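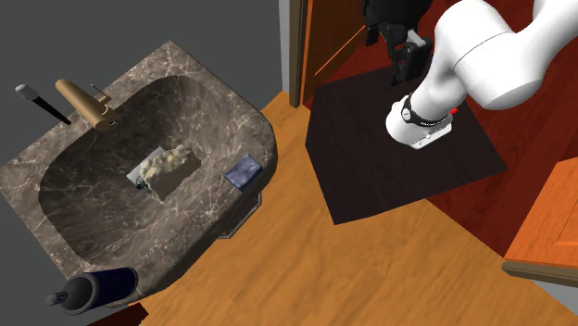 Marble vanity sink with a brass-colored faucet.

Changes to the Spring Program at Jistumholm

15 Nov 2023

The Jistumholm Racing Association has approved its program for the coming spring season. Members, owners and licensed trainers are asked to read the following notes carefully, as several of the conditions differ from those printed in the October bulletin. Where the two differ, the present notes apply.

The principal change concerns the Trevaskis Cup. The race will remain over 2000 meters on turf and will continue to be open to horses aged four and older. It moves, however, from the closing meeting of the season to the second meeting, and will be run as the fourth race on the card. The Association received a number of written submissions on this point during the summer. Most trainers who wrote favored an earlier date, as it leaves a longer interval before the summer staying races for horses that have had a hard contest. A smaller number preferred the existing position and argued that the Cup has always served as the natural end to the season. Both views were considered at length before the vote.

The closing meeting will now be headed by the Culow Handicap. Its conditions are unchanged except that the top weight will be fixed before entries close and will not be raised at the declaration stage. In past seasons the weights were adjusted upward whenever the highest-rated entry was withdrawn, and several owners reported that they could not plan with any confidence until the final morning. The Director of Racing, Anahera Ormsby, has written to all yards with runners in the last two editions to set out the new procedure.

"We want a trainer to be able to look at the weights when they are published and know what the horse will carry," Ms. Ormsby said. "There will be years when the top-rated horse comes out and the rest of the field is grouped closely near the bottom of the scale. We accept that. The handicap will still be a fair one, and everyone will have had the same notice."

A sprint over 1000 meters for two-year-olds has been added to the opening card. The race is restricted to horses that have not previously won, and the field will be limited to eight. Should more than eight be declared, preference will be given first to horses trained within the district and then by ballot. Trainers are reminded that all two-year-olds must have passed a starting gate test at Jistumholm or at another recognized course before they can be declared. Certificates from private training grounds will not be accepted. Gate tests may be arranged through the racing office on any morning when the inner track is open for work.

The straight course has been reseeded from the top bend to the winning post, and the ground staff expect a full covering of grass well before the first meeting. Watering will be carried out in the evenings only. The outer rail will be set two positions wider than last year on the first two cards and returned to its usual line afterward, so that the fresh ground is kept for the later part of the season. Distances in all races will be measured with the rail in its published position.
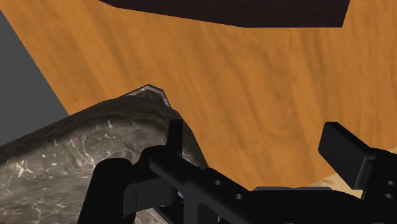 Riders' agents should note that the deadline for booking a jockey has been brought forward by one hour. Any mount not confirmed by that time will be recorded as open, and the racing office will contact the trainer directly. A change of rider after the deadline will be allowed only in the case of illness, injury or a delay in travel that could not have been foreseen. The stewards will ask for a short written explanation in each case, to be handed in before the horse leaves the parade ring.

The rules on the whip and on riding out to the line are the same as last season and are not repeated in full. The stewards have asked that attention be drawn to one matter. On three occasions last spring, a rider in a clear lead dropped his or her hands well short of the post. No placing was altered in any of these races, but the stewards regard the practice as careless and will apply the full penalty in the future, whatever the winning margin.

Prize money for the Trevaskis Cup will be paid down to sixth place. The owners of the fifth and sixth horses will each receive enough to cover the entry fee and the standard riding fee. The appearance allowance for unplaced runners in other races is unchanged. Payments will be made by bank transfer only, and owners whose account details have altered are asked to inform the accounts desk in writing.

Attendance at last spring's closing meeting was almost 2000, and the Association is pleased to offer members the same enclosure for the coming season. Badges will be mailed with the renewal notice. Guests of members may be admitted at the east gate on payment of the reduced charge – the member need not be present, provided that the guest's name has been left at the office by the previous afternoon.

The Association also records the retirement of Dinora, winner of the Culow Handicap in each of the past two seasons. The mare was sound after her final race and will go to stud next year. Her owners have kindly agreed that she may lead the parade before the Trevaskis Cup, and members who wish to see her may do so at the pre-parade ring from noon on that day.

Entry forms for the first two meetings are available from the racing office and must be returned with the fee. Forms for later meetings will be issued in the new year. Questions on race conditions should be addressed to Ms. Ormsby in writing, and those on badges and guest admission to the membership desk.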